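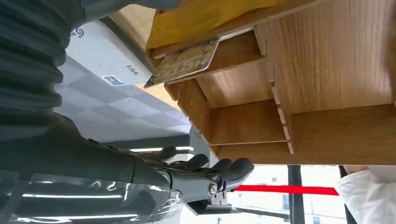
Any way to keep dust off everything during a remodel?
Posted by Hurnari in Home & Garden

We're having the kitchen floor sanded in July and I'm already dreading it. Last time (the hallway, only 3 boards!) I was wiping gray powder off the books for 2 weeks. We can't move out and the big shelves are staying put. What do you all cover things with? Old sheets? Also, do I need to tape the vents?

Handus
Old sheets are useless for this, sorry – fine dust goes right through cotton. Get the cheap clear plastic film that comes on a roll and go around each thing separately, not one giant tent over the lot.
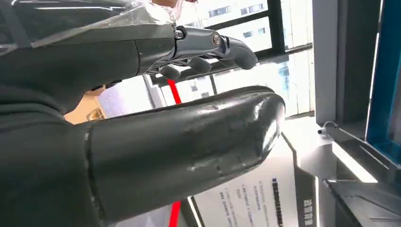 Shelves are easier than people think. Take out whatever you'll need that week, then hang one sheet from the top and tape it down both sides with painter's tape. For lamps and anything with an odd shape I wrap it loose, the way the film sits all baggy and crinkled around that forearm, and stop where I still need to get at the working end. Pull it tight and it rips at the first corner. And yes, tape the vents, but turn the system off first!

Mittal
Plastic worked for me too. Mostly. I ran out halfway down the living room and had to go back for more, so buy extra. What helped most was a zipper door on the kitchen side and a box fan in the window blowing OUT. I kept the fan going 90 minutes after the sander stopped every day and the rest of the house was pretty decent.

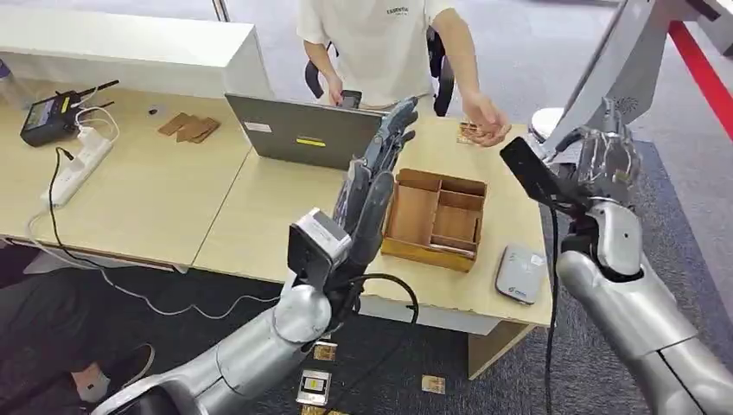 Ratari
Just go stay with family lol. My sister did floors and lived on takeout in the bedroom, never again. If you do stay, change the furnace filter when it's over.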